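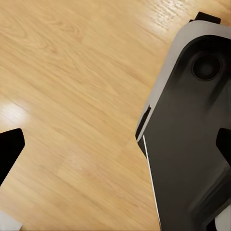
Gripper fingers over bare wood in the simulator.

New rules for simulated runs

From July, every simulated household run at Drernetti will follow a short written standard. It covers how a room is set up, what gets saved, and when a run can be used as evidence that a behavior is ready for hardware. The full text runs to six pages and is in the shared folder under Folbridge, the name we use for the home tasks project.

Until now each team kept its own habits. Some people saved only the runs that worked. Others reset the room by hand between attempts and did not write down what they had moved. When Hiba Zein tried to compare two sets of results this spring, she could not tell whether the difference came from the controller or from the furniture. She and Anas Rizk wrote the first draft of the standard after that.

The first part deals with the starting state. Each room now has a version number, and a run has to name the version it used. If a stool is shifted or a lamp is swapped, that is a new version, even if the change looks too small to matter. The gripper must start open and clear of all surfaces.
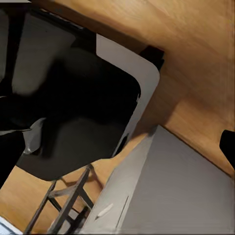 Camera settings are covered in the second part. The wrist view and the room view are both saved for the whole run, including the stretches where the wrist is turned at an odd angle and there is little to see. Several people asked if those stretches could be trimmed to save space. The answer is no. Vitalii Lytvynenko went through old logs from the Zaltuten arm and found that most of the contacts we had missed came while the wrist was turning between one task and the next. Trimmed copies are fine for talks, as long as the full run is kept.

Contact limits stay where they were. Any touch between the arm and furniture that is not part of the task is logged as a contact, whatever the force. Three contacts in one run and the run is marked failed, even if the task itself was finished. Kai Kuhlmann argued for a force threshold in place of a count, and this may come back in the next revision once we trust the simulated forces more than we do now. 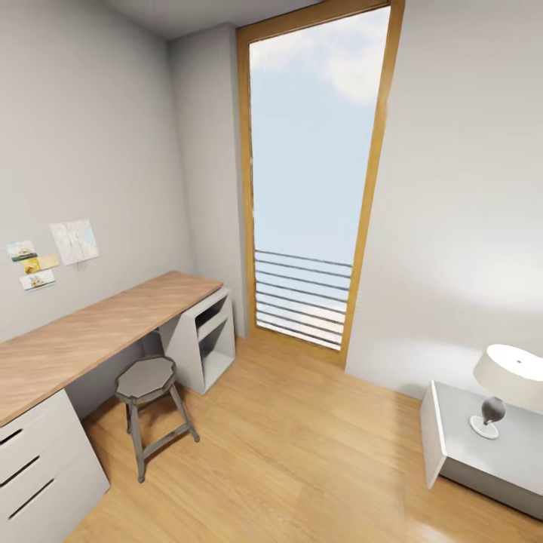
A behavior needs 100 runs in at least seven room versions before anyone can ask for time on the real arm. Failed runs count toward the total and must be reported with the rest. Rooms with large windows should be run in more than one lighting setting, as glare on floors and desktops has thrown off depth estimates before. Glass doors are treated as solid for planning, whether they are open or shut.

The last part is about sign-off. The person who wrote the controller cannot be the person who approves the move to hardware. Abla Bataineh will keep the list of approvers, and requests go to her with the room versions and the run log attached. Expect an answer within some three working days.

Work already under way on the Delorme shelf task can finish under the old practice. Everything else moves over in July. Comments on the text can be added in the shared copy until the end of June, and Hiba will answer them there.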